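3.2 Noise exposure in shared workrooms

The survey covered four sites: Eronton, Haven, Gentile and Wetow. At each site, sound levels were logged in rooms where desk work and bench work take place side by side. Rooms used only for meetings were left out, as were corridors and kitchens. In total, 384 hours of logging were kept after screening, split unevenly across the sites, with Haven giving the largest share and Wetow the smallest.

Loggers were set at seated ear height, at least one meter from any wall. Levels were A-weighted and stored once per second. Periods in which the logger had been moved or covered were removed by hand before averaging. Windows were kept closed during logging at Eronton and Gentile. At Haven they could not be closed fully, and the traffic part of the signal is therefore higher there. We did not try to correct for this.

Staff at all four sites filled in a short form at the end of each shift. The form asked how often noise had broken into their work, how loud the room had seemed, and what kind of sound had been hardest to ignore. A total of 1639 forms were returned, of which 200 were set aside for missing room codes. The remaining forms were matched to the log by room and shift.

Measured level was a weak guide to reported disturbance. Speech that could be understood was named more often than any other source, including in rooms where the ventilation was louder. Short sounds with no regular pattern — doors, dropped tools, chairs on hard floor — came second. Steady fan noise was rarely named, even at Gentile, where the air handling runs through the full shift.

Room finish had a clear effect on the spread of speech. The two rooms with carpet and ceiling panels showed shorter decay times than the rooms with bare floors, and forms from those rooms named speech less often. Table surfaces were not treated in any room.

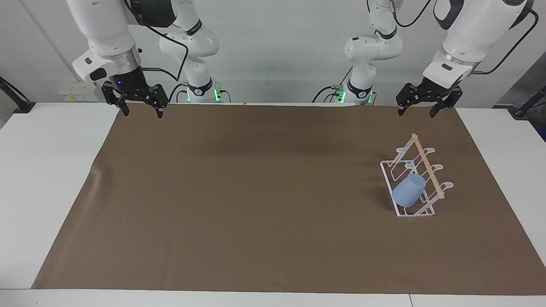 Figure 4. Work table with two white jointed arms, each fitted with a black two-finger gripper.

Decay times were measured with the rooms unoccupied, using a 10 second recording for each source position. Values for the lowest octave band varied too much between positions to be of use and are not reported. Section 3.3 gives the remaining bands by room.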